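Hi Myroslav,

Okay, here's where the handling rules for Tolach stand as of April! I know you asked for something short, so I'll try (no promises).

The big news is that we finally have a written rulebook for the tabletop tasks. It's 6 pages, and I'm pretty proud of it. Before, everybody at Dasholm and Sonum had their own idea of what a good recording was, and you could really tell when we put the two sets side by side. The new rules cover what goes on the table, how wide to open the fingers before moving in, and when to stop and throw a take out. I fought hard for that last part, and I'd do it again.

We also settled the argument over tipped cups. A cup on its side is a fair starting position, and so is an upside-down one, as long as the operator picks the grasp before closing the fingers. Changing your mind halfway means you start over. People grumbled for a bit (me too, I do it all the time).
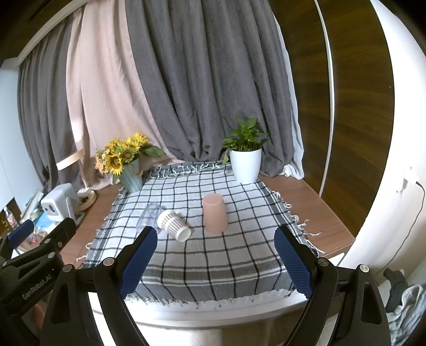 Cups on the checked cloth, with the sunflowers at the back.

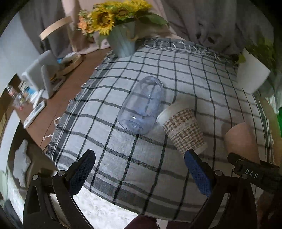 Do the old recordings have to be thrown away now that the rules have changed?

We're keeping them, but they get an "old rules" tag and stay out of the main set until two reviewers have checked them against the new pages. There are 700 of those, so it's a slog, and I'd love a second pair of eyes from your side if you can spare one.

Money-wise we're fine. The training sessions cost less than I'd budgeted, and I'd like to move what's left over to the review work if that's okay with you. The one thing I'm still stuck on is the section about bystanders: how close someone can stand while an operator is working. Zupan wants a fixed distance and Sonum wants to leave it to the operator. I lean toward the fixed distance, and I'll send you the draft wording once I've had four quiet hours to write it.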